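Sorting the parts drawer, finally
November 6, 2022

I bought a box of mixed electronics leftovers from a surplus shop in Skamton back in April and it has been sitting under the desk ever since. The listing said 22 items. It cost less than lunch, so I didn't think about it much.

This week I started going through it. I put everything in a steel tray first, with a sheet of white paper in the bottom. Small black parts are hard to see on bare metal, and the paper fixes that.
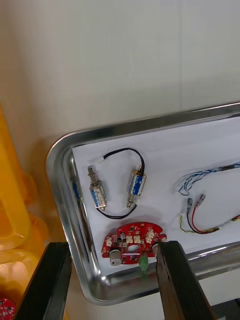 What do you do with wire that has no obvious use? I keep it if it has good terminals crimped on the end, and strip the rest for short jumpers.

The solenoids are the parts I wanted. I'd like to build a latch for the shed door, and the little push-pull kind should be enough for that. The red boards I may only use for practice desoldering - I have no circuit diagram for them and don't plan to look for one.

Once things are out of the box they go into yellow plastic bins, like with like. Solenoids in one, red boards in another. I tried sorting by size last year and could never find anything.

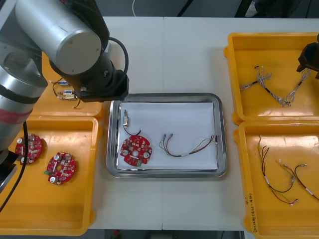 What's left to do

Label the bins. Test each solenoid on the bench supply before it goes in the drawer. Order over 800 small zip bags from Hesside, which is the smallest pack they sell.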